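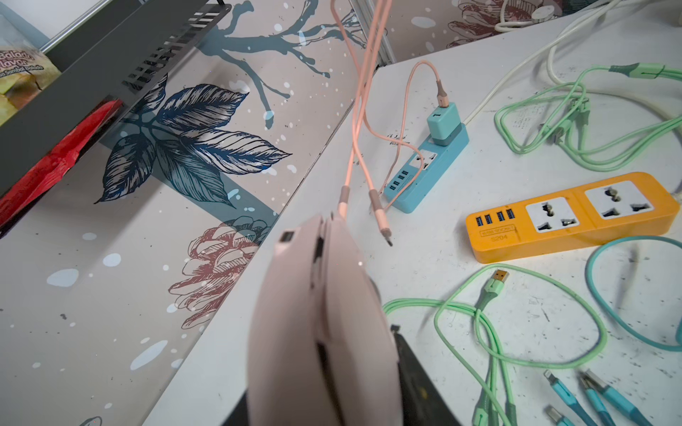 ## Sorting out a table full of charging cables

I put off this job from December until the middle of spring, so please don't think I'm writing to you as a naturally tidy person. Our work table has a way of collecting chargers. Somebody plugs in a phone, somebody else needs the outlet, a cable gets pulled out and dropped, and after a few months there are loops of it everywhere and no one can find the one they want. I finally gave it an afternoon, with a pot of coffee and the radio on, and it was a nicer afternoon than I had expected!

You'll need a damp cloth, a dry cloth, a handful of fabric ties (the hook-and-loop sort), some paper labels, and a basket or two. Don't go out and buy baskets yet. You may find you own enough already.

### 1. Switch off and unplug

Turn the power strips off, then pull the strips themselves out of the wall. After that, take out every adapter and every cable. Hold the plug and not the cord — I know you know this, but I still catch myself tugging. If an adapter feels warm, let it sit a while before you put it away.

### 2. Give each cable a quick look

Run each one through your fingers from end to end. You're feeling for kinks, for splits in the coating, and for that soft, wobbly place right behind the plug where cables like to give up. Anything with bare wire showing goes straight in the electronics recycling. My friend Inmaculada Valcárcel keeps a shoebox of "maybe" cables that has moved house with her twice, and I love her dearly, but please don't start one.

### 3. Group by color, or by plug if you can't

We have pink cables and mint-green ones, which makes life easy. Pink in one pile, green in another, and you can tell across the room which is which. If all of yours are black or white, sort them by the plug on the end and put a little label on each. Write what it's for, and write it on both ends if the cable is long.

### 4. Coil them loosely

Make a loop a little wider than your hand and let the cable fall the way it wants to. Wrapping it tightly around your fingers looks neat for a day and is hard on the wire inside. One fabric tie per coil is plenty. Leave the last few inches free so you can get at the plug without undoing the whole thing.

### 5. Choose a home for each power strip

Ours are a light blue one and a bigger yellow-orange one, both with USB ports at one end, and those ports are handy because a phone cable can go straight in with no adapter at all. Lay each strip flat, with its cord leading toward the wall by the shortest way, and keep it well back from where you set down drinks. Never plug one strip into another. If you have run out of outlets, something needs to come off.

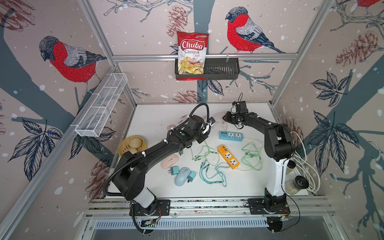 ### 6. Move the food before you wipe

I should have put this first, really, but I only thought of it when I had the cloth in my hand. Snacks and chargers end up sharing our table more than they ought to, and crumbs get into ports in no time. Carry anything edible to the kitchen, then wipe the tabletop with the damp cloth (wrung out hard) and go over it again with the dry one. Do the mouse while you're at it. Wait until the surface is completely dry before a single plug goes back.

### 7. Hang what you can

A basket that hooks over a bar or fixes to the wall gets things up off the table, and one with compartments is lovely for coils, one to each space. Put the ones you use daily nearest the front. I'd keep chips and cables in separate baskets, for greasy-finger reasons.

### 8. Put back less than you took off

Leave out only what gets used every day, and let the rest live in the basket. If you find in a week that you keep reaching for the same coil, bring it back to the table and give it a spot of its own by the strip. Mine was the long green one.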